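Thread on the Karner tinted mineral sunscreen, the one in the flat tube. I've been wearing it daily as a base since August.

Formula first. Zinc oxide is the only filter. Iron oxides supply the tint, so the shade range is limited: 7 shades, and the two lightest read almost identical on my forearm.

Texture is thick out of the tube and thins once it's worked with the fingers. A damp sponge lifts too much product. I stopped using one after the second wear.

Set time on bare skin is 15 minutes. Over the Siregar gel moisturiser it's longer, and it pills along the jaw if the gel hasn't fully absorbed.

Oxidation: slight. The colour goes a half-shade warmer by lunch. Buy for the afternoon colour, not the one you see at the counter.

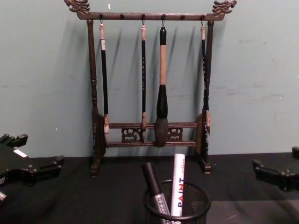
Divina Saludo replied that hers pilled over every gel she owns, and that switching to the Clundano cream underneath fixed it within a day. She also finds shade 2 greyer than I do.

I tried the Clundano afterwards. No pilling, but more shine through the T-zone by 3 pm. On dry skin I'd take that trade. On mine I'd sooner skip moisturiser in the morning.

Powder: a light press of translucent on the centre of the face only. Anything heavier catches on the zinc and looks chalky in daylight.

Removal needs an oil cleanser. Micellar water left a visible tint on the towel — grey towel, so it wasn't subtle.

Size is 80 mL. At two finger lengths a day mine lasted a little over six weeks, neck included.

Mokelbridge had it in stock when I last looked, shades 3 and up. I'm on my second tube, shade 4. Will add wear notes once the humidity picks up.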